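How to Get a Stainless Steel Sink Shining Again

If your kitchen sink has gone dull and cloudy, I have good news: it almost certainly isn't worn out! Most of the time you are looking at a thin layer of soap, grease and hard water minerals, and all of it comes off with things you already have under the counter. I do mine every Sunday evening and I still get a little thrill when the gray film lifts and the shine comes back.

What you need

Baking soda
White vinegar in a spray bottle
Dish soap
A soft sponge (no steel wool, please)
An old toothbrush
Two dry cloths, one of them microfiber
A few drops of olive oil

The whole job takes 17 minutes if the sink is in fair shape. Give yourself longer the first time.

Step 1. Clear the counter

Move everything well back from the sink. Dish rack, sponge holder, soap bottle, the plant you keep meaning to repot – all of it. You'll be splashing, and you want to be able to wipe the countertop all the way to the backsplash in one go.

Step 2. Wash before you scrub

Squirt in some dish soap, run warm water and wash the basin the way you would wash a big pan. Rinse well. I skipped this step for years and wondered why my baking soda turned into greasy paste.

Step 3. Find the grain

Brushed steel has a grain, tiny lines that all run the same way. Tilt your head until the light catches them. Every stroke you make from now on should follow those lines. My friend Hatice Demirtaş scrubbed in circles on a brand new sink and could see the swirls for months afterward.

Step 4. Baking soda, then vinegar

Sprinkle baking soda over the damp steel, sides included. Rub it in with the soft sponge, going with the grain and pressing lightly. Pay attention to the corners, where a rectangular basin collects more gunk than a round one. Then spray the vinegar over everything and enjoy the fizz! Wait 3 minutes, wipe and rinse. Don't leave vinegar sitting on steel overnight.
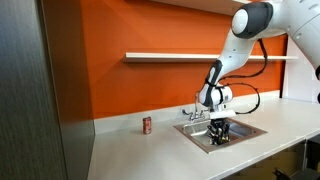 Faucets deserve as much care as the basin, and they're my favorite part because chrome rewards you so quickly. Start at the top of the spout and work down, so the drips land on parts you haven't cleaned yet. A tall curved spout with a lever handle on each side, like this one at the back of the sink, has plenty of spots that a sponge will miss. Use the toothbrush around the base of each lever and in the strip between the faucet and the backsplash, then wrap a cloth around the spout and slide it along the curve. For crusty white deposits at the tip, soak a paper towel in vinegar, wrap it on and leave it for ten minutes before you rinse. Check first that your finish is chrome, as some brass and matte black finishes don't like vinegar at all.

Step 5. The drain

Lift out the strainer and scrub both sides with the toothbrush and a little baking soda. Do the rim of the drain too. If it smells, pour in half a cup of baking soda, follow with a kettle of hot water from the tap (not boiling, if you have plastic pipes), and run the cold for a bit.

Step 6. Dry, then buff

Water spots are just minerals left behind when drops evaporate, so dry the whole sink with the first cloth. Put a few drops of olive oil on the microfiber and buff with the grain until no greasy patches are left. You want hardly any oil – if it feels slick to the touch, keep wiping.

White countertops

A matte white counter shows coffee rings and rust marks faster than anything. Wipe it with dish soap and warm water, and lift metal cans off it if they're wet underneath. Save the vinegar for the steel unless you're sure the counter isn't natural stone.

Keeping it that way

Rinse after the last dishes of the day and give the basin a quick wipe with a dry cloth. I hang mine on the cupboard door so it's always in reach. The full scrub can then wait a week, or even two if you don't cook much. The oil step I only do when the shine starts to look tired.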